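Workshop notebook, Culton site
Entry: Jan 11, 2021
Subject: Visitor demonstration of the hand-held gripper, Kauppinen delegation

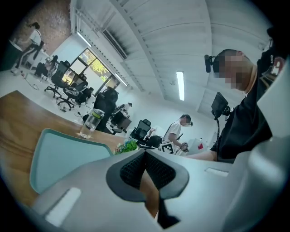 The visit was agreed in December and was limited to one session in the upstairs workroom. The purpose was to show how the hand-held gripper is used to record table tasks, and to let the visitors try it for themselves. The group from Kauppinen was joined by two observers from Warano, who had asked to see the recording procedure before deciding on their own trial.

Preparation. All batteries were charged the evening before. The finger pads were wiped and checked for play. One spare pad had a loose screw and was set aside for repair. The marker on each unit was checked against the reference sheet. Storage was cleared on both recording units, and the clocks were set against the workroom computer. The Cerkura software was left at the version used last month; the update is to be installed after the visit, as agreed.

Course of the session. The introduction took longer than planned, and the first recording began 30 minutes behind schedule. The visitors were shown the opening and closing of the fingers, the correct way to approach an object, and the signal given at the start and end of each take. They then worked at the table in turn, with a member of our staff standing by.

The tasks were kept simple: pick up a bottle, move it to a marked place, set it down, return the hand to the starting position. A second task, placing a small box on a shelf, was added at the request of the Warano observers. It had not been rehearsed. The shelf height proved awkward for shorter operators, and the task should be revised before it is offered again.

By the close of the session the log held 116 takes. Of these, 5 were marked as unusable at the table, in most cases where the operator had released the grip before the end signal. The remainder have been copied to the shared drive but have not been reviewed. No figures should be given to Kauppinen until that review is complete.

Observations.

New operators squeeze too hard. Nearly every visitor closed the fingers fully on the first attempt and pushed the object sideways. A short practice with a soft object, before any recording, would help. This was noted after the previous demonstration as well and was not acted upon.

Operators look at the gripper and forget the marker. When the wrist is turned far inward, tracking drops out and returns a moment later with a visible jump in the position plot. The written instructions mention this only on the last page. The warning should be moved to the front.

Cables remain a concern. Cable covers had been requested and did not arrive in time. Visitors were reminded verbally to watch their step, and there were no incidents. The covers are to be in place before any further outside group is admitted.

The live view on the large display froze on 2 occasions and had to be restarted. Recording on the units themselves was not affected. The cause is not known. The network was shared with the office at the time, and a separate connection should be tested.

Questions from the visitors. Kauppinen asked whether left-handed operators can be accommodated. They can, although the thumb rest is less comfortable; a mirrored grip has been drawn but not printed. Warano asked how long one person can work without a break. We have no measured answer. Our own practice is to change operators whenever the wrist becomes tired — the notebook should state a fixed limit, and at present it does not.

Actions.
Review all takes and confirm the number accepted.
Repair and refit the spare finger pad.
Rewrite the first page of the operator instructions.
Lower the shelf, or remove the shelf task.
Install the Cerkura update and repeat the clock check afterward.
Send Kauppinen the drawing of the mirrored grip, once approved.

The units were returned to the cabinet with batteries removed. The key is in the usual place.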